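Small boxes, flat packs and where to put them

I've been sending out small parcels since September, mostly tea strainers and the odd enamel badge, and the part that takes longest is making up the boxes. I buy them flat from Pitlow, 600 to a delivery, and for a while I folded each one as an order came in. It was slow and I was always clearing a space for it on the kitchen worktop.

Oona Hämäläinen, who I share the orders with, suggested making up 30 in one go and leaving them on a shelf. We've done that for two months now and I'd recommend it to anyone in the same position.

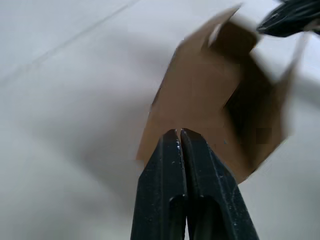

The card matters more than I thought it would. Our first lot came from Cikitz and was thin, so the corners went soft before anything had been put inside. The Pitlow card is plain brown and holds a crease well. I like folding it over white. Brown cardboard shows up clearly on a pale surface and you can see at once if an edge isn't lining up. On my dark worktop at home I kept missing a flap that was slightly out, and then the lid wouldn't sit flat.

I go over all the creases before I start. Bend each one the way it needs to go, press it with a thumb, and let it spring back. Then put up the sides and do the flaps last. If you do the flaps first they get in the way and the card starts to crumple. A slightly crumpled box is still fine for a strainer in tissue paper, but I wouldn't send it to a shop.

Keep the flat ones in a bag. A clear plastic bag at the back of the table does the job, as you can see how many you have left without tipping them out. Ours used to live in a drawer and got bent under the parcel tape.

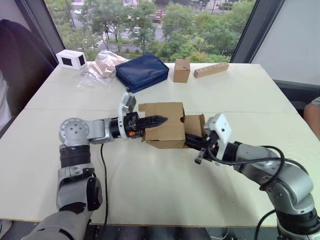

Size and how many to make

We use one size for nearly everything, a little cube. I did try a longer one from Wirodik for the badges, but they slid about and I ended up using twice the tissue. The cube stacks better too. Two high is safe on our shelf and three will fall over when the door shuts.

Vilho Rissanen makes up his boxes the night before and packs them in the morning. I prefer to fold after lunch, near a window if there is one, and stop when my hands get dry. Hand cream beforehand is a bad idea, it marks the card.

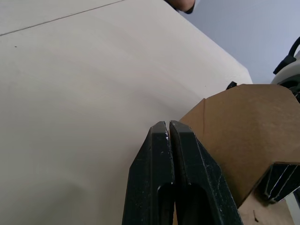

Box card and the pale panel, with a fingertip at the top.

Order number 1337 went out last month, to a lady in Orellana who wanted six strainers in six separate boxes. That used up most of a shelf. I've now written the number of made-up boxes on a bit of paper by the door, and whoever takes the last ten is meant to fold some more.

The only other thing I'd mention is table space. Two tables pushed together give you room for the flat card, the one you're folding and the finished ones, and the join doesn't cause any trouble so long as you don't crease right on top of it. I keep anything I'm not using along the back edge.

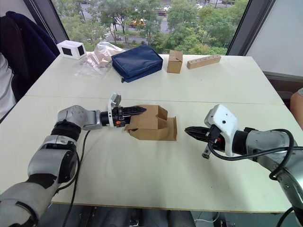

Partly folded, flaps still up, with the trees outside the window.

I've got another delivery of card coming and will try the slightly heavier grade this time. If it's any good I'll put the details up here.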